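Shared laundry dryer leaves everything damp at the fold, what am I missing?

Home > Forums > Laundry & Cleaning > Dryers and Drying

Page 1 of 1

pennywhistle_jo
Joined: January
Posts: 23
7 May 2026

Hi all, long-time reader of the stain threads, first time starting one of my own in this section.

I moved into a building in January with a shared laundry room in the basement and I'm having a terrible time with the dryers. My clothes come out hot and dry on the outside and then I get upstairs, start folding, and find that the waistbands, the pockets and the middle of every single towel are still damp. Fitted sheets are the worst. I open up the corner and there's a pillowcase and two socks in there as wet as when they came out of the washer.

I've been using the automatic setting because the sheet on the wall says to. A neighbor says the trick is to put in less. Another neighbor says the trick is to put in more, so it "has something to push against." You see my problem.

I wash on Monday-morning-before-work kind of time, so I can't really stand there and babysit it. Normal load for me is one set of sheets, three bath towels and a week of T-shirts, all in together. I'm paying per cycle and I'd like to stop paying for two.

Jolien

bramblehedge
Moderator
Posts: 2000

Welcome to the dryer corner! You've answered your own question in the last paragraph. Sheets, towels and T-shirts all in one load is the problem.

The sheet wraps around everything else, the T-shirts dry first and brush against the moisture sensor, the sensor decides the whole load is dry, and off it goes. Meanwhile your towels are rolled up like a burrito in the middle. Split it. Sheets alone, towels with the jeans if you have any, shirts by themselves.

pennywhistle_jo
Posts: 24

But that's three cycles! I started this thread to get down to one!

Grimur_B
Posts: 500

Two, not three. Towels and T-shirts go together fine if you pull the shirts out halfway. Sheets go alone. I've done it like that for years with four people in the house.

I disagree with bramblehedge about the sensor, by the way. Plenty of shared machines don't have one that works properly anymore, and "auto" ends up being a timer with a nicer name. Put it on a timed setting and see if anything changes.

bramblehedge
Moderator
Posts: 2001

Some of them, sure. But timed drying is how people cook their elastic. I'd clean the sensor bars first if there are any (a bit of white vinegar on a cloth, wipe, done) and then judge. Dryer sheets leave a film on them and in a shared room everybody's dryer sheets are leaving a film.

Jo, can you get a look at the machine? What kind of lint filter has it got? Is it the kind you pull out of the top or is it down in the door opening?

pennywhistle_jo
Posts: 25

Went down at lunch. Door opening, along the bottom lip. This is number 1, the one I nearly always end up with.
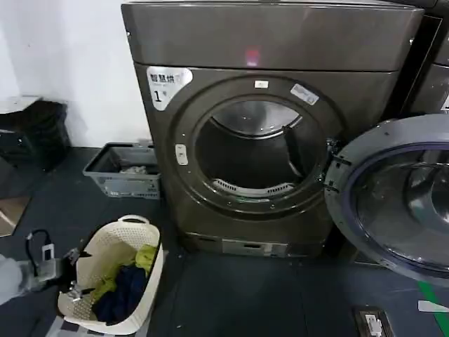

Dryer no. 1 with the door open. Filter's the gray slotted bit at the bottom.

I can't see any metal bars, but I also don't really know what I'm looking for. The drum is shiny steel inside, and it looks cleaner than I thought it would.

tumbleweed_ann
Posts: 157

Oh that's a handsome color for a basement dryer! Ours are all white and dented.

OK so with that style, the slotted part you see is normally the top of the filter and the screen itself sits down below it. Lots of people wipe the slots with a finger and think they've cleaned it. On most of them you can grip it and lift the whole thing straight up, and then it opens like a book. Check the manual or ask whoever runs the room before you yank on anything, obviously. But if it does come out, I would bet you a bag of pegs there's a felt blanket in there.

A clogged screen will give you exactly what you're describing. Hot clothes, wet seams. The heat's there but the damp air has no way out.

Grimur_B
Posts: 501

Seconding Ann. And after you've cleared it, hold the screen under the tap. If the water sits on top like it's a plate, it's coated with softener residue and needs a scrub with an old toothbrush and dish soap. Let it dry before it goes back.

sockdrawer67
Posts: 88

Unpopular opinion but has anyone asked about the SPIN? You can have the cleanest filter in the world and if the towels come out of the washer heavy they're going to be damp after one cycle. What spin speed are you using, Jo?

My mother bought her first washer in 1967 and she used to put the towels through the spin twice before they went anywhere near the line. I still do it. Spinning is cheap and heating is expensive.

pennywhistle_jo
Posts: 26

Um. Whatever the "mixed" program does?

sockdrawer67
Posts: 89

There we are then. Mixed is very often a gentler spin. Run an extra spin on the towels at the highest speed it'll let you and lift one before and after. You'll feel the difference in your arms.

bramblehedge
Moderator
Posts: 2002

Good call, I should have asked that first.

I'd go easy with the top spin on the sheets though. They come out in a hard twist with creases you could slice bread on.

sockdrawer67
Posts: 90

Never had a problem with it. Shake them out.

bramblehedge
Moderator
Posts: 2003

You have stronger shoulders than me.

dottie_in_2b
Posts: 12

Can I ask about wool balls? I bought a set of the Flovar ones and my husband says they do nothing except frighten the cat. I feel like my towels are fluffier, but maybe I only want them to be.

tumbleweed_ann
Posts: 158

I love mine! Not Flovar, mine are from a craft fair, but same thing. They do keep the sheets from balling up as badly, in my house anyway. You want a good few of them, two won't do anything in a full drum.

Grimur_B
Posts: 502

I tried them for a whole winter and couldn't tell the difference, and one of them went home inside a duvet cover and we didn't find it till spring. Save your money. Stop the machine halfway, take the sheet out, shake it, put it back. Does the same job for nothing.

tumbleweed_ann
Posts: 159

Jo said she can't stand there and babysit it!

Grimur_B
Posts: 503

It's one trip down the stairs.

dottie_in_2b
Posts: 13

So, fluffier or not fluffier?

tumbleweed_ann
Posts: 160

Fluffier.

Grimur_B
Posts: 504

Not fluffier.

pennywhistle_jo
Posts: 27

Right, I have news! I emailed the building office and they said yes, residents can lift the filter out, please do, and put it back the same way round. So I did.

Ann, you win the pegs. It was packed. Layers of it, blue and gray and some glitter from somebody's costume I guess. I filled a whole sandwich bag. I did the tap test in the utility sink and the water just sat there, so I gave it a scrub with a nailbrush and dish soap, patted it with a towel and left it on the side while my wash finished.

Then I did what everybody said all at once, which I know is not very scientific. Extra spin on the towels, sheets by themselves in one dryer, towels and T-shirts in the other, and I went down halfway and took the shirts out. Everything dry. Pockets dry! The only damp thing was the thick hem on one bath towel and I hung that over the door.

So two cycles, same as I was paying before, except now I'm not draping things over chairs all evening.

bramblehedge
Moderator
Posts: 2004

Lovely result. Now do the same for the other dryer, you can't be sure which one you'll get.

sockdrawer67
Posts: 91

It was the spin.

tumbleweed_ann
Posts: 161

It was the filter!!

pennywhistle_jo
Posts: 28

I'm going to try just the spin change next week with everything in one load and report back, for my wallet's sake. One more question while I have you. When I'm finished, do I leave the door open or shut? I always leave it open because I do that with the washer, and somebody keeps shutting it after me.

Grimur_B
Posts: 505

Washer open, always, or it gets musty. Dryer doesn't matter much. I shut mine so it isn't in the way of people's shins.

dottie_in_2b
Posts: 14

I leave ours open a crack so I can see at a glance that it's empty. In a shared room I'd find that helpful, I hate opening one up and finding a stranger's underthings.

bramblehedge
Moderator
Posts: 2005

Open a crack gets my vote too. Have a look around inside the drum before you load it either way. I once dried a full set of white sheets with a lip balm the last person had left behind, and I'm still finding the marks. If anyone has a method for lip balm on percale that's better than the dish soap one in the stain thread, please post it over there, I've had a go at them four times now.

sockdrawer67
Posts: 92

Talc overnight, then dish soap, then as hot as the label allows. And don't put them back in the dryer until it's gone or you'll set it.

bramblehedge
Moderator
Posts: 2006

They've been through the dryer four times.

sockdrawer67
Posts: 93

Ah.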